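Haverford Residents' Forum
Topic: Washing of shared table linen

D_Horrocks wrote:
Members are reminded that hall linen should be washed at 40 degrees and returned by Monday. Botanical prints in blue on cream are to be kept apart from dark items. 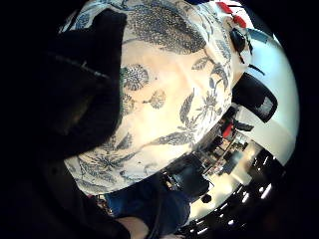
Milagros Pacheco: I must disagree with the temperature. Thirty is sufficient, and the blue lasts longer.

D_Horrocks wrote:
The point is noted. Grease does not lift at thirty, however, and 15 cloths were returned stained in July.
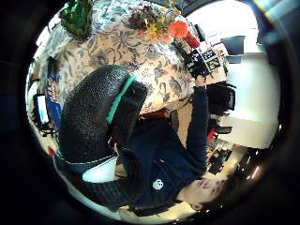
Starch remains optional — most hirers prefer none.

Javwood66 wrote:
I would support thirty with a longer soak. Floral cloths should also be dried in the shade.

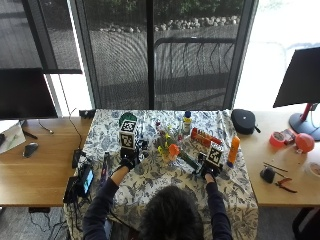 Related topic: Ironing and storage

Please fold cloths in four and label the shelf.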